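The Basket Comes Out of the Closet

Most laundry baskets spend their lives on the floor. In the Brekau apartments, where the hallway closets are 17 inches deep, many tenants now keep theirs on a table and fold straight from it.

Gray plastic with an orange rim is a common choice. Small holes in the walls let air reach the cloths inside, and a slot in the front makes a handle - useful on the stairs.

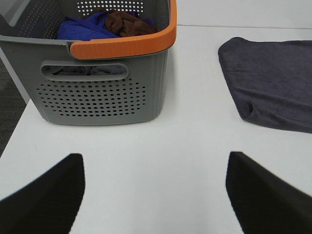 What to look for

Check the rim first. A rounded edge is easier on the hands when the load is heavy.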